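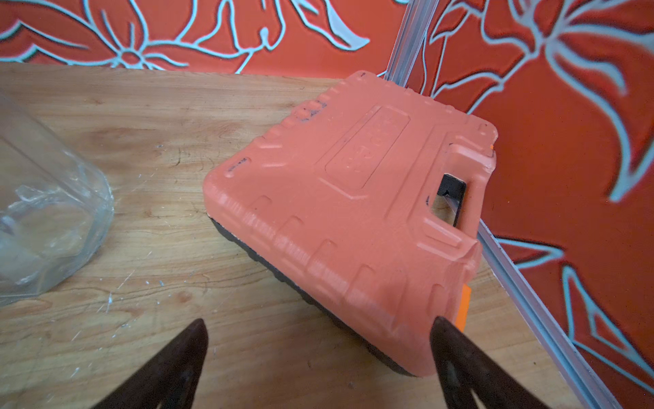 Carrying case with orange lid and moulded handle.

FOR IMMEDIATE RELEASE
31/03/2025

Otumon Lending Library adopts revised catalogue schema for household goods

KILTOMLEY -- The Otumon Lending Library has completed the first stage of a revision to its catalogue of household goods. The revised schema replaces the alphabetical register in use at the Kiltomley branch and applies to all items available for loan, including tools, kitchenware, tableware and decorative goods.

The catalogue holds 1402 records. Of these, 858 have been converted to the revised schema and are searchable by category, principal material and storage location. Remaining records stay available under their existing numbers until the second stage is finished in June.

Each converted record contains six mandatory fields: item number, category, principal material, colour, condition grade and shelf location. Optional fields cover capacity in litres, mass in kilograms and accessories supplied. Where an item is lent in its own case, the case and contents share one item number, and the condition grade is recorded separately for each. Under the previous register a damaged latch or hinge could be entered only as a free-text note, and such notes were not searchable.
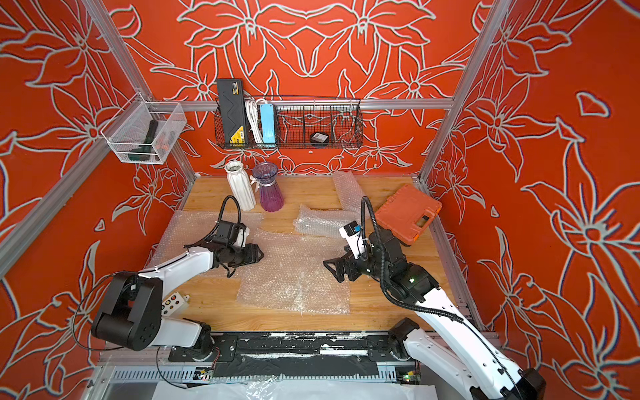 Classification in the revised schema follows the use for which an item is normally borrowed. The former register grouped goods by material, which placed mixing bowls, picture glass and lamp shades under one heading. Decorative and serving goods are now separate categories with separate loan periods. Vases, like the two standing at the back of the board, fall under decorative goods and may be kept for the longer period. Borrowers who reserve goods from both categories will receive a single due date, set to the later of the two.

"The category field determines the loan period, the cleaning requirement and the replacement charge," said Treasa Ó Flaithearta, catalogue manager at Otumon. "An error in that field carries through to the borrower's account, so every converted record is checked by a second cataloguer before release."

Records are maintained in Okivau, the library's inventory software. The current configuration was prepared by Manikandan Shetty and supports partial matches on item names. A search for "jug" will also return pitchers and carafes, provided the record carries the relevant alternate term. Alternate terms have been entered for 644 records to date.
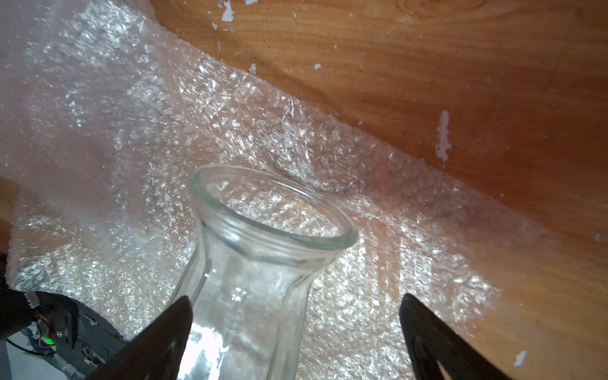

Clear glass carafe with flared rim.

Existing reservations are not affected. Item labels bearing the old number remain valid and can be entered at the service desk in the usual manner. Replacement labels will be applied as goods are returned.

Borrowers who find an incorrect entry are asked to report the item number and the field concerned to Sigrún Oddsson, records desk, Kiltomley branch. Media enquiries should be directed to Teresa Vilela, communications office, Otumon Lending Library.

-- ends --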